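Evard Community Garage
Year-end progress report to the Corberg Fund
December 24, 2025

Dear friends at the Fund,

It has been a full year at the garage, and I have put off writing this until the last car went home so that I could give you the whole picture in one go. Please forgive the length. I always set out to write you two pages, and then I remember one more thing you would like to hear.

As you know, your grant covers three things: the repair bays on Colombo Street, the low-cost repair fund for drivers who can't pay a regular shop bill, and the evening classes in basic car care. I will take them in that order, with the money at the end.

The repair bays

The second lift went in this March, a little later than we told you it would. The floor under the left-hand bay had to be dug out and poured again before the installer would sign off on it, and then the concrete had to cure, and then the installer was busy elsewhere. I know I wrote you a rather gloomy letter in the middle of all that, and I am grateful for the kind one you sent back. The lift has been in use ever since, and having two cars up at once has changed our days more than I expected. When a part doesn't arrive, we no longer have to push a half-finished car out into the lot to make room for the next one.

We also replaced the old brake lathe, which had been giving us trouble since before your first grant, and bought a proper set of torque wrenches. The used tire machine you approved is here and running, though it needed a new bead breaker cylinder in the first month. The seller took care of that without any fuss, I'm happy to say. 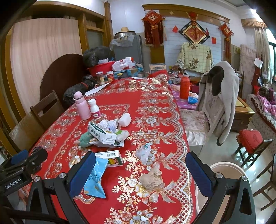 The air compressor is the one piece of equipment I still worry over. It is loud, it is old, and it takes a long while to build pressure on cold mornings. We have had it serviced twice, and the mechanic who looked at it thinks it has another winter in it. I would like to come back to you about this in the new year once I have a couple of quotes in hand, and I promise not to spring it on you.

The repair fund

Over the year we wrote up 3059 repair orders, counting everything from a wiper blade to a clutch. Brakes were the most common job by a good margin, followed by batteries and then suspension work, which will surprise no one who has driven the road out to Wista after a thaw. Most drivers paid our standard reduced rate. Where even that was too much, the fund stepped in, and we kept to the limit we agreed with you of $500 per car.

I want to say a word on that limit, as a few cases came up against it. Timing belts are the hard ones. If the belt is due and the water pump is weeping, it makes no sense to do one and leave the other, and on some engines the two together run past what we can cover. In those cases we set up a payment plan for the rest, with no interest, and so far people have been very good about keeping up with it. We would not ask you to raise the limit for everybody. It might be worth letting us go over it for belt jobs alone, and I have put that in the list of requests further down.

We changed how we handle inspections, too. Every car that comes in now gets the same walkaround before we quote anything, and the driver gets a written sheet with three headings: fix now, fix soon, and keep an eye on it. People like the sheet. They tell us they have never been told that a job could wait, and more than one has tucked it into the glove box and brought it back months later with items crossed off in pen.

The evening classes

We ran the car care course on 30 evenings this year. It covers checking fluids, changing a tire, reading the dash lights, and looking over a used car before you buy it. That last one fills up the fastest, and we have started giving it an evening of its own so that there is time to go out to the lot and look under some hoods together. We had 59 people finish the full course and take home a small tool roll, and plenty of others dropped in for a single evening.
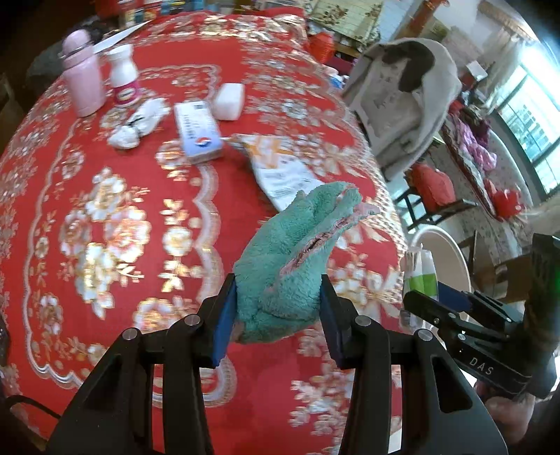
The part of the course that needs the most work is the handout. It was written when the class was mostly about older cars, and it still spends a page and a half on carburetors. Hybrids come up every single evening now, and we have been answering those questions as best we can without anything on paper. A new version is half written. I had hoped to enclose it with this report, but it deserves another pair of eyes first, and I will send it on as soon as it has had them.

Money

Spending came in a little under budget on parts and a little over on utilities. Parts were helped by a better trade account, which we opened over the summer and wish we had opened years ago. Heating the bays is the expensive bit, and the big doors don't seal well at the bottom. We have ordered new rubber for both of them. The full accounts are attached separately in the format you asked for.

What we would like to talk over with you

Going above the repair limit for timing belt jobs.
Moving what is left of the parts budget over to the door seals and heating.
A replacement compressor, once the quotes are in.
Extending the used car evening to Wista, where we have been offered a room and a parking lot free of charge.

None of these is urgent, and I would much sooner go through them over coffee than by letter. The garage is closed for the holiday now and opens again in the new year, and you are welcome to stop by at any time after that. Come in by the side door, please, as the front one sticks.

With warm thanks and good wishes for the season,

The manager
Evard Community Garage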